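Brellcombe Hospitality Program
Food and Table Service, Part One
Handout 4: Planning a small service table
Revised 2020-02-19

Read this before the practical. Bring it with you, along with a pencil and the blank table plan from Handout 3.

1. What the session covers

Last time we dealt with full place settings for seated guests. This handout is about the small service table, the kind used for drinks and a light plate at a reception or in the corner of a dining room. There are few items on it and they all have to share one surface. Most of the trouble in the November practicals came from tables where each item was fine but the server had to reach over one thing to get to another.

The items we use are plates, a folded cloth, a bowl with a serving utensil, a cutting board, citrus fruit and a wine rack. You will be asked to lay them out, use the table, and reset it.

2. Marking out the table

Cover the table with brown paper and divide it with blue tape. The grid is a teaching aid and would never be seen by a guest. It lets you write down where a thing stands, so that a second person can put it back in the same place without asking you.

Name the squares by row and column, starting at the back left corner as seen from the server's side. Write the name of the item in the square on your plan. If an item crosses a line, write it in the square that holds most of it and draw a short arrow into the other.

The tape does not have to be perfect. A line with a gap in it can still be read. Do not lift and re-lay tape once items are on the table.

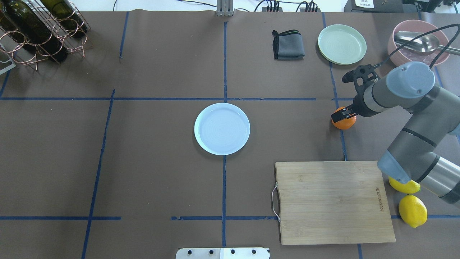 Decide on the working area first. This is the part of the table directly in front of the server where fruit is cut and plates are filled. Only the board and the plate in use belong there. Everything else goes around it, with the things used most often placed closest.

3. Plates and cloth

Two plates are enough for this exercise. One is the working plate and stands near the middle. The other is held in reserve farther back or to the side. If the plates differ in color, note on your plan which one is which, because "the plate" will mean nothing to the person doing the reset.

Handle plates by the rim. Keep your thumb off the flat part. Set the plate down on the near edge first and lower it – do not slide it across the paper, which will wrinkle and pull the tape.

Fold the gray cloth so that the band lies straight along one side. A cloth folded with the band at an angle looks careless even when the fold is tight. It goes near the reserve plate, where it can be picked up with one hand. It is there for drips and for wiping the outside of a bottle. Use a separate cloth for the board.

4. The board and the fruit

The board goes on the server's cutting-hand side. Left-handed students should mirror the plan and say so at the top of the sheet. If the board has a handle, point it away from the path of your arm.

Keep whole fruit off the board until you are ready to cut it. Lemons stand beside the board, together. The orange stands apart from them, so that you can take either without looking twice. Round fruit rolls, and on a table with any slope it will find the edge. Check this before you set out anything breakable.

For the first exercise we work with whole fruit only. Cutting wedges and wheels is in Handout 5.
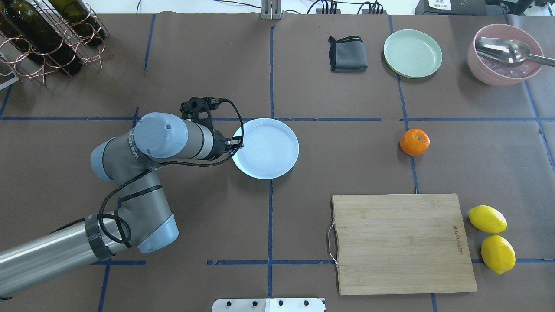

5. Bottles

Bottles lie on their sides in the rack for storage and display. The rack goes at a back corner, far enough from the bowl that you can draw a bottle out without knocking the serving utensil. Turn each label up so it can be read before the bottle is moved. Sparkling wine and anything already opened should not lie in the rack.

Load the lower places first. When you take a bottle out, put your free hand on the rack, especially with the lighter wire type such as the Tovik, which will tip if pulled at an angle.

6. Ice

The bowl is filled shortly before service, never during setup. Fill it no higher than the rim. A bowl holding 400 grams of ice is plenty for the practice table, and it can be carried in one hand.

Always use the utensil. Never use a glass to take ice, and never use your fingers. The handle should rest over the rim, clear of the ice, and point toward the person who will use it. If the handle falls in, take the utensil out and replace it with a clean one.

Put the bowl at the side of the table, away from the cloth. Water will collect under it in a warm room. Check under the bowl when you reset, and change the paper there if it has gone soft. 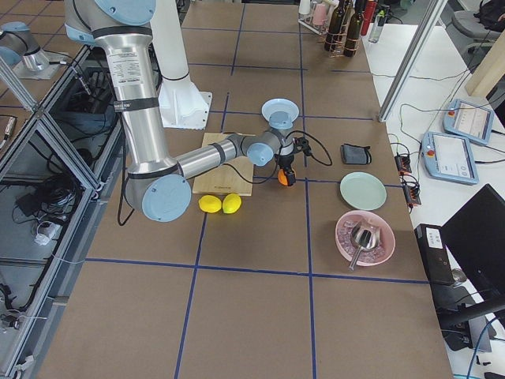
7. Resetting

A reset returns the table to the written plan. Work in this order:

Fruit back to its squares
Board wiped and replaced
Plates changed for clean ones
Cloth refolded or changed
Bottles checked, labels up
Ice topped up, utensil handle over the rim

Read your plan before you start, not after. Students who reset from memory tend to get the large items right and the cloth wrong.

8. Before the practical

Draw two plans on the blank sheet, one for a right-handed server and one for a left-handed server. Mark the working area on both with a dotted line.

Reading: the chapter on side tables in the Marras course book, to page 38. The section on trolleys can be skipped for now.

Groups using the Bamville kitchen should collect paper and tape from the cupboard by the door and return any part rolls to the same shelf.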